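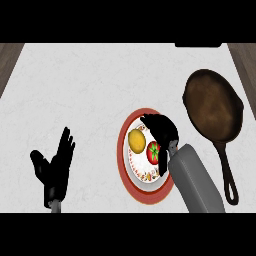 *Simulated kitchen counter, plate-to-skillet task. Right hand over the tomato, left hand parked.*

I spent most of the week comparing two controllers for the five-fingered hands in sim. Same arms, same counter, same objects. The only change is how finger targets get computed: the first maps glove angles straight to joints, the second (Khurram's) solves for fingertip positions.

I ran 300 episodes per controller. Direct mapping dropped the tomato 73 times. I don't have a clean number for the fingertip version yet – the contact logger was writing to the wrong folder for part of the run, and I'd like to redo it before quoting anything.

Notes so far:

- Control loop is 1000 Hz, physics step matched to it. Halving it made the fingers jitter on contact.
- The thumb is the weak point in direct mapping. It closes late.
- The lemon is easier than the tomato with either controller. I suspect the collision mesh.

Koen wants the same comparison with a parallel gripper as a baseline. That goes in after the rerun, probably with friction lowered on the plate.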